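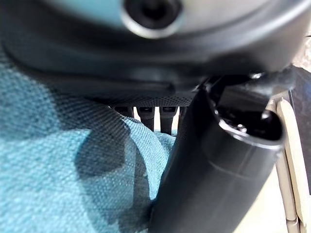
Stores and Returns Coordinator, Kasten

Location: Kasten main depot, with occasional travel to the Sirusora site
Hours: 37 per week, early pattern
Contract: permanent, following a probation period
Reports to: Ida Petersen, Materials Manager
Vacancy reference: 388

About the post

Kasten supplies reusable transport packaging to food wholesalers and bakeries. Crates, lids, dollies and pallet boxes leave the depot clean, come back used, and are inspected, washed, repaired or scrapped before going out again. The Stores and Returns Coordinator keeps the record of where each batch is in that cycle and decides what happens to items that fail inspection.

The post sits between the wash hall and the dispatch office. It is mainly a records and stock control role. The postholder will spend part of each shift on the floor and should expect to stand, walk and lift during that time.

The catalogue currently holds 331 active stock lines. Most are crates and lids from the Plastora range, in mixed ages and with two generations of hinge. The older hinge is being withdrawn as stock fails inspection, and the postholder will take over the withdrawal list from the first day.

Main duties

Book in returned stock against the customer's collection note, and raise a discrepancy record where the two do not agree.

Grade returned items under the four-grade inspection standard (A, B, repair, scrap). Training in the standard is given. Grading decisions must be repeatable, and a sample of graded stock is checked by a second person each week.

Maintain the stock ledger in Nullo, our warehouse records system. This includes opening and closing batches, correcting location errors and running the end-of-shift balance.

Hold and issue spare parts for repair: hinges, latches, castors, label holders and drain plugs. Reorder when a line reaches its minimum level.

Prepare the scrap consignment. Polypropylene and HDPE are kept separate and must not be mixed in the same cage. Metal parts are removed first.

Answer queries from customers about missing or damaged items. Queries arrive by email and telephone and should be closed within two working days, or passed to the account manager with a note of what has been checked.

Carry out the November stock count with the dispatch team. Annual leave is not normally granted during the count.

Keep the returns bays clear and report damaged racking at once.

This list covers the main duties and may be changed by agreement as the post develops.

What we are looking for

Essential:

Experience of stock control, goods inward or returns in a warehouse, factory or hospital stores.

Accurate record keeping. Applicants invited to interview will be given a short reconciliation exercise on paper, with a calculator provided.

Confidence with spreadsheets to the level of sorting, filtering and simple lookups.

Ability to write a clear, brief message to a customer in English.

Ability to carry out the physical parts of the role, with adjustments where needed. Full crates are moved by dolly; single items weigh less than 7 kg.

Desirable:

Knowledge of food-contact packaging or hygiene audits.

Counterbalance or reach truck licence. Kasten will pay for refresher training if a licence has lapsed.

Previous use of Nullo or a similar ledger system.

Some knowledge of common plastics and their markings.

A degree is not required. Relevant experience gained in unpaid or part-time work will be considered in the same way as full-time employment.

Working pattern

The standard shift runs from 6.30 in the morning and finishes in the early afternoon. One late shift is worked every fourth week, starting at noon. Shift changes are published four weeks ahead.

Travel to Sirusora is needed a few times a year, usually for the transfer of repair stock. A pool vehicle is available. Applicants who do not drive should say so on the form – it does not affect the outcome, and the transfer can be arranged with the haulier.

Pay and conditions

Pay is on depot scale 2, with the starting point set according to experience. The late shift carries a supplement. The post includes 25 days of leave plus public holidays, a workplace pension and sick pay from the end of probation. Safety shoes, gloves and outdoor clothing are supplied. There is a canteen on site and covered bicycle parking by the east gate.

Probation lasts six months, with a review at the halfway point. The first fortnight is spent in the wash hall and dispatch office, then grading is done alongside an experienced inspector until the check results are within tolerance.

How to apply

Application forms are available from the depot reception or by post. Please return the form with a covering letter of no more than one page, stating which of the essential points you meet and where you gained the experience. CVs sent without a form will not be read.

Quote reference 388 on the form and on the envelope. Forms may be handed in at reception until 4 pm on the closing date shown on the form.

Interviews are held at the depot and last one hour, including the exercise and a walk through the returns bays. Flat, closed shoes are needed for the walk. Travel costs within the region are refunded on production of a ticket or mileage note.

Two references will be taken up after an offer is made, one of them from the most recent employer where there is one. Please tell us on the form if you need any adjustment for the interview or the exercise, such as large print or extra time.

Questions about the duties may be put to Ida Petersen through the depot switchboard, between 10 am and noon. Questions about pay or the form should go to the personnel office.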